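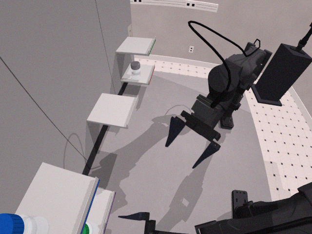
Notas para la charla, Kutenholm, 2019-03-23

Saludar y dar las gracias a Yaryna Romaniuk por invitarme (¡y por el café!).

Empiezo por los canalones, que sé que os aburren, pero es que media vida de una cubierta se juega ahí. En la casa de la calle Kravchuk teníamos 120 metros cuadrados de teja y 8 bajantes, y dos estaban atascadas de musgo hasta arriba. El dueño quería cambiar el tejado entero. Le pasé presupuesto de limpieza, remates nuevos y sellado de limahoyas: 2.001 euros. Casi me abraza.

(Pausa. Preguntar quién ha subido a mirar sus canalones este invierno.)

Luego, el plomo de la chimenea. Contar lo de Prollasstead, con la silicona encima de silicona encima de silicona... Yo ahí levanto todo y pongo babero nuevo, no hay otra.

Si preguntan por Grendix: lo uso en encuentros con pared, en cumbrera no me convence.

Dejar diez minutos para dudas. Las tarjetas están en la mesa de la entrada.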